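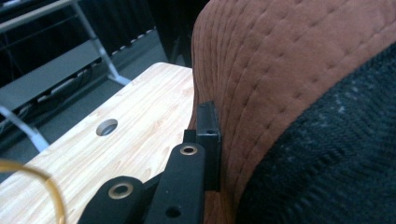
Figure 3. Finger pad of a hand-held gripper at the edge of a brown quilted fabric, seen from the camera on the tool. The two brass-colored eyelets are on the linkage arms.

3.2 Setup of the hand-held grippers

The Trolden cell uses two hand-held grippers, one for each hand of the operator. Both are built from the same drawings, but after some weeks of use they do not behave the same, and most of our maintenance time goes into keeping them equal. We describe the procedure in detail, as we did not find it written down in earlier work.

The two linkage arms of the jaw carry eyelets near their rounded ends (Fig. 3). We check the eyelets for play at the start of every shift by closing the jaw and moving the pad sideways with one finger. If the pad moves and the arm does not, the eyelet is replaced. In the period from March to July we replaced 16 eyelets. Most of them failed on the side which carries more load during work with fabric.

The finger pads need more attention than the arms. Quilted and knitted fabrics leave fine fibers on the pad face, and the grip becomes weaker before the operator can feel it. We clean the face with a dry brush after each 148 grasps and with alcohol at the end of the day. A pad is exchanged when its lip is worn, even if the face still looks good – a worn lip lets thin cloth slide out at the top.

The camera of each gripper is calibrated after every pad exchange. The pad must be visible in the image together with the arms, so that a shifted mount can be noticed from the recording alone. We keep one reference image per gripper and compare it by eye with the first image of each session.

Cables were the most frequent reason for stopping the cell. They are led along the forearm and down beside the table, and the operator remains seated in front of it. The Rasteo logging software writes a warning when a cable signal drops out. Of 444 sessions, 380 were completed without such a warning. The other sessions were recorded again after the plug had been cleaned or the cable changed.

Tracking is checked last. The operator holds both grippers above the table, then moves the hands slowly to the working position near the object. If the track of one hand jumps, we clean the markers first and only then look at the tracking cameras. The objects are put back to their start places by hand before the recording begins. 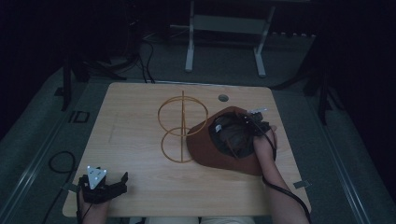
3.3 Spare parts and storage

Pads and eyelets are kept in closed boxes next to the cell, sorted by gripper. Parts from the Tretitz and Poojary batches are not mixed on one jaw, as the pads of the two batches differ slightly in height.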